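Home Opinion Schools Local Letters Subscribe

Let the kids' robot sweep badly

By Despina Georgiou

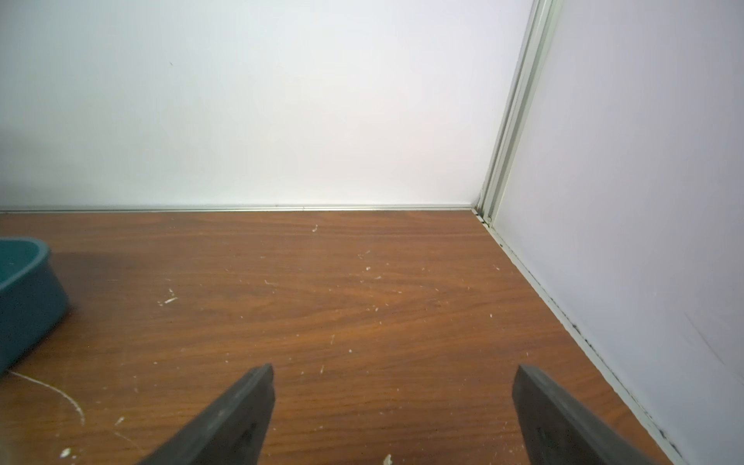 The case for a dirty floor

My daughter's robotics club meets on Sunday in a back room at Onstead, and for most of the winter its members have been trying to teach a machine to clean up after itself. I have driven 1768 kilometres to and from this undertaking, by my own odometer, and I feel this entitles me to an opinion.

The opinion is that the club should be left alone to be bad at it.

The task sounds like nothing. There are crumbs of white stuff on a wood-grain floor, and there is a green tub. The crumbs should end up in the tub. A four-year-old can do it, although in my experience a four-year-old won't. The club's machine has two dark fingers that close towards each other, and it approaches a flake of white the way my uncle approached the dance floor at weddings, with great purpose and then a long pause. Somebody adjusts a number. It goes again.

In June a parent at the regional meet in Brunau asked me, very kindly, why our lot hadn't picked an easier challenge. Her son's team was doing coloured blocks. Blocks are lovely. They have corners, they weigh something, and they sit where you left them. Her son's robot stacked them beautifully and took home a ribbon. Ours scored 151 points out of a possible 543, and most of those were for the written log.

I have read the written log. It's a wonderful document. One entry says, in full, "moved one crumb, wrong way." Another is a page and a half on whether the arm should go for the big flakes first or work in from the wall, and it gets heated. There is a drawing of the corner where the two walls meet, with the grubby seam at the bottom marked in red pen and labelled HERE BE DRAGONS. Fifteen-year-olds wrote this, voluntarily, on a weekend, about dirt.

Since Brunau there has been a push to tidy things up. The club's supporters, of whom I am technically one, have received a brochure for something called Plindex, a ready-made kit that arrives with its lessons planned, its parts numbered and its mat printed with a grid. It costs more than my first car did. The children follow the steps and at the end the robot does the thing on the box. I don't doubt that it does. I have put together enough flat-packed bookcases to know the feeling of finishing one, and also to know that I still can't build a bookcase.

The people in favour are not fools. They say a child who fails every week will stop coming, and some do stop. We lost two before the holidays, one to hockey and one to what I believe was despair. They say universities like results, and that "moved one crumb, wrong way" won't look splendid on an application. They say, with some justice, that the adults enjoying the noble struggle are mostly the ones sitting in the car with a thermos. I have a thermos. I take the point.

But I keep thinking about what the struggle is made of. A printed mat has no wood grain running across it in streaks of brown and orange. It has no soft shine in the middle where the light lands. A pale scrap on a busy floor is a hard thing to see if you aren't a person, and the club has had to work out for itself what seeing even means, which marks are rubbish and which are only floor. That argument went on for three weeks. I heard a good deal of it from the back seat, between Hegarty and our driveway, and I would not swap it for a ribbon.

I also think it's good for them to know how much of the grown-up world is like this. They will be told all their lives that the machines are nearly here and will shortly be doing everything. They might as well spend a few afternoons finding out what "nearly" covers. My daughter now watches videos of dazzling robots with the narrowed eyes of a health inspector. "What's the floor like, though," she says.

So I'll be voting against the kit. Buy them spare parts, a better lamp and a large number of biscuits. The log is up to page 169, and they've asked for a new binder. I said I'd pick one up on the way – the shop in Hegarty has them, if it's open.

This site uses cookies to remember your settings. By continuing to read, you accept our cookie policy. Accept Manage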